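Fault Report: Wrist Camera Cable on the Left Arm
Clollmont Project, term two
Student lab, Skaltonport

1. What we were trying to do

Our part of the Clollmont project was garment separation. Two arms work on a mixed pile of clothes and are supposed to pull single items out and set them down apart from the rest. We took over the cell from last year's group in January, with the control code already running and a folder of notes we should have read more closely.

By the time of the fault we had logged 883 attempts. Most of the failed ones were ordinary: the fingers closed on two layers at once, or closed on nothing. This report is about a different kind of failure, which stopped the work for most of a month.

2. The fault

On attempt 884 the left wrist camera stopped sending images while the arm was moving. The controller did not stop. It kept using the last good image and went on with a grasp that had been planned for a pile that had already shifted. The fingers came down on the floor of the cell and the arm pushed until the torque limit tripped. One fingertip was bent and had to be replaced.

We restarted and the image came back, so we carried on. That was a mistake. The camera dropped out again 6 times over the next 125 attempts, always on the left arm and mostly when it reached back toward the left wall.

The layout matters for the rest of this report. The arms share one front rail and the camera cable on each side has to follow the wrist through its full travel.
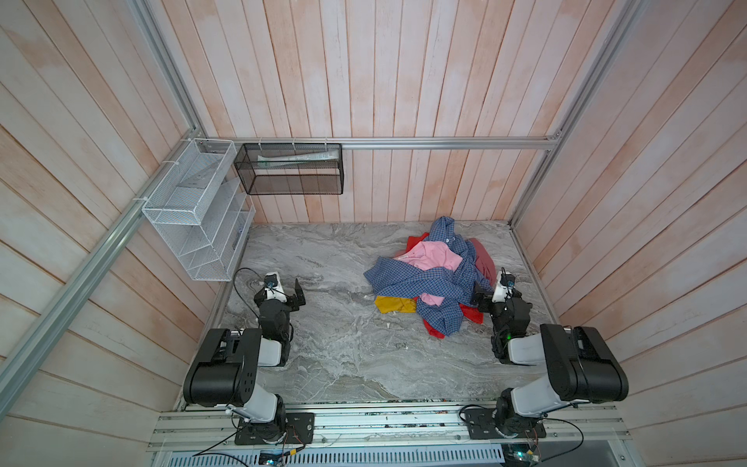
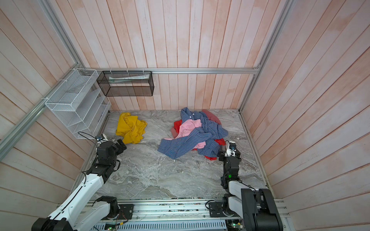 Both arms and the shared rail are in the first two pictures, and the third is from wrist level.
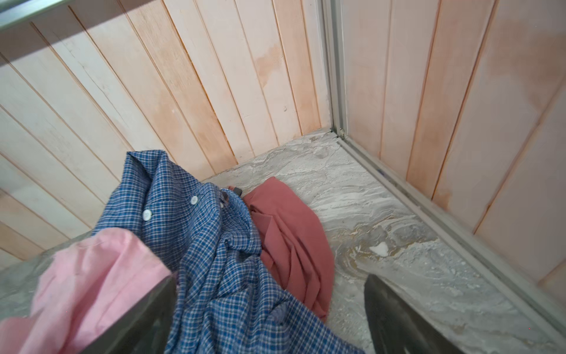 3. Finding the cause

We blamed the software first. The image driver had been updated the same week, so we rolled it back and lost two days. The dropouts continued.

Next we moved the left arm by hand with the motors off and watched the image on the monitor. With the forearm pulled in, nothing happened. With it stretched out and the wrist rolled past a certain point, the image froze. Wiggling the plug at the camera end brought it back. The cable was too short for that position and was pulling sideways on the connector. One of the contacts had worn loose.

Last year's notes say to leave extra slack on the left side after changing the gripper. We had changed the gripper to the Prunetti one in February and tied the cable back where it looked neat.

4. What we changed

The cable was replaced with a longer one from Zwahlen, with the strain taken by a tie on the wrist and none by the plug.

The controller now checks the age of every image. If the newest one is older than 205 milliseconds, both arms hold position and the run is marked as failed. We tested this by unplugging each camera in the middle of a slow move. The arms held every time.

We also lowered the torque limit for downward moves. This costs us some grasps on heavier clothes, and we have not found a good value yet.

5. What is still open

The worst part of this fault was the old image being treated as new. A loose plug is a small problem, and the code made it a bigger one. The same check is missing from the joint position feed. We have written it but not tested it on the real arms.

The attempts between the first dropout and the repair are left out of our success rate. Some of them were probably fine, but we can't tell which ones used an old image, because the log only saved the time of the grasp. It now saves the image time too.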